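Tuesday nights at the robotics club

3 April 2018

I said in September that I would write something every month about how the club was going, and then I wrote nothing at all. I have had two emails from people asking if we are still meeting. We are. Tuesdays, same room at Litley, doors open after dinner. Tonight's session finished early because the building closes at nine during the break, so I have time to catch up.

For anyone who hasn't been, the club is mostly second and third year students with a few of us who graduated and never stopped coming. Sieglinde Brinkmann started it and still holds the key. I look after the arms and the wiring. Joonas Turunen does most of the software. Vilja Hyvönen and Marjatta Partanen joined last year and have done more actual work since Christmas than the rest of us put together.

The project this year is packing a school bag. We picked it over the line-following contest everyone does because we already had two arms and wanted something that needed both of them. The task sounds small. There is a backpack and there are some things to go in it, and the arms have to get the things into the backpack. A child can do it in a minute. We have been at it since the autumn.

The plan is to enter the Carrillo, the student manipulation day that our end of the province shares with three other schools. Each team brings its own table and its own task and gets judged on five runs in a row. You are allowed to touch the table between runs to put the objects back, but you can't touch the arms. If an arm needs a hand from you, the run counts as zero. We watched last year and a lot of runs counted as zero.

I built most of the table over the winter. The arms bolt to a rail across the front, so the whole lot can be lifted out and carried. The first version had them clamped straight onto a desk and they crept. You would calibrate on Tuesday, come back the next week, and the left one would be out by a finger's width. The rail fixed that. The mounting plates cost us $62 for the pair from a fellow who cuts them in his garage, and they are better than anything we could have made in the shop at school.

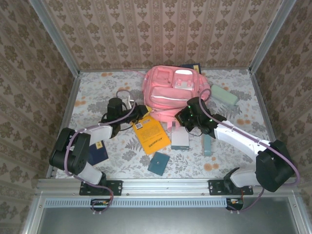 The wallpaper gets comments from everyone who walks in. It was Marjatta's idea. We had plain white walls up to Christmas, and Joonas's vision code worked very well against plain white walls. Then one evening we rolled the table out into the hallway, left the walls off, and it couldn't find anything. It had learned that whatever wasn't white was an object. Marjatta said that if we were going to cheat we should at least know we were cheating, and the next week she brought in rolls of wallpaper left over from her aunt's dining room. The leafy cloth went down the same night. Everything got worse for a month. Then it got better, and now when we move the table it mostly still works.

We drive the arms by hand for practice runs and record what they do. One person works both sides, left hand and right hand, and the program learns from the recordings. I was against this at first. I wanted to write out the motions properly, with waypoints, the way I was taught. I spent most of October on waypoints and got a very reliable routine for picking up one book from one spot. Vilja did 200 recordings in the time it took me to add a second spot. I don't argue about it any more.

Recording is dull work and it is hard on the neck. We do it in pairs, one driving and one resetting the table and writing in the log. The rule is that you swap when you notice yourself getting sloppy, and the person resetting is allowed to say so. Sieglinde is strict about the log. If you bumped something, you write down that you bumped it. If you talked through the run and lost your place, you write that too. She threw out an entire evening of mine in February and she was right to do it.

Flat things are the hard part. Anything with some height to it, the grippers can get around. A book lying flat on cloth gives them nothing to hold. If you press down, the cloth bunches up and the book slides along with it. We tried tape on the fingers, then rubber cut from a bicycle tube, then a thin lip that Joonas printed. The lip works on hard covers. On soft covers it folds the corner over, and we have a few notebooks now with very tired corners. What works best at the moment is using one arm to hold the far edge while the other gets under the near one, and that was the reason for wanting two arms in the first place, so I am pleased about it.

The backpack is its own problem. It doesn't stay the same shape from one run to the next. The straps end up wherever they end up. Zippers we have put aside for now. For the Carrillo we have written our task so that the bag may start open, and I think that is fair, but Vilja doesn't like it and wants to try the zipper over the summer. She has been practising on it with the right arm after everyone else packs up. I have seen her get it moving. I haven't seen her get it around the corner.

A word on cables, as I get asked. Ours are purple because that is what Ovow had on the clearance shelf when we rewired. Leave more slack than you think you need at the elbow and less at the gripper. I did it the other way around the first time and we kept catching loops. The boards sit low at the front where you can reach them. In the old setup they were at the back and you had to lean over both arms to reset anything, with the power on, and I am glad we stopped doing that.

Money is fine. The student association gave us $2,000 for the year and we have spent most of it on servos. Grakum, the surplus place by the tracks, sold us the extrusion by weight and let us use their saw. If you are setting up something similar, go there before you order anything online. Bring your own measuring tape.

Tonight we did full runs for the first time with the timer on. The first one stopped partway when the left arm went past its limit and shut itself off. The second was good until the last item. Saimi Koivisto came by to watch (she judged at the Carrillo two years ago) and she told us our resets were too neat. We were putting everything back square to the table without meaning to. She went along and knocked all of it crooked with one finger and said to start from there. So that is how we start now. The next run was poor. The one after that was a bit less poor.

For next week, Joonas is retraining with the crooked starts, and I need to look at the left elbow, which has developed a click. Could whoever borrowed the small hex keys please put them back in the drawer. New people are welcome and you don't need to know how to code. We need drivers more than anything, and somebody who is willing to reset the table and keep a tidy log.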